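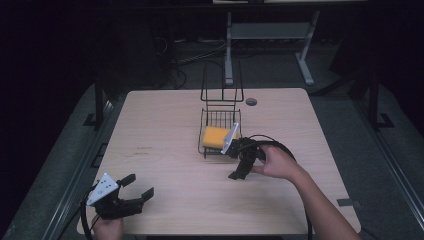

A parent who wrote in after the March issue wanted to know when the Plinddale robotics club would be showing a robot that does something on its own, and why its members still spend their afternoons moving a sponge by hand. Fair question, and I went along to the Ullden workshop half hoping to be talked out of it.

The plan, as the students put it to me, is to record people doing small household jobs with the handheld grippers and then train an arm to copy them. The sponge and its wire rack are the first job. By the end of term they had 1,276 recordings, of which 1,213 were judged good enough to keep. That is a lot of sponge. I asked what the arm had learned from it and was told the training run hasn't started, as the computer time promised through the Trono grant is still on its way.

I don't doubt the work. Two-handed jobs are fiddly, and the students argue well about where to grip and when to let go. I do doubt the timetable. The club has entered the household tasks round of the Thepsuriya Cup, which asks for five different jobs, and so far it has the one. A colour change in the sponge or a different table could undo the lot, and when I raised that I got a shrug and "we'll collect more" – maybe they will.

The club meets again after the break. New members are welcome, no coding needed, though I'd ask to see the arm move before paying the second term's fee.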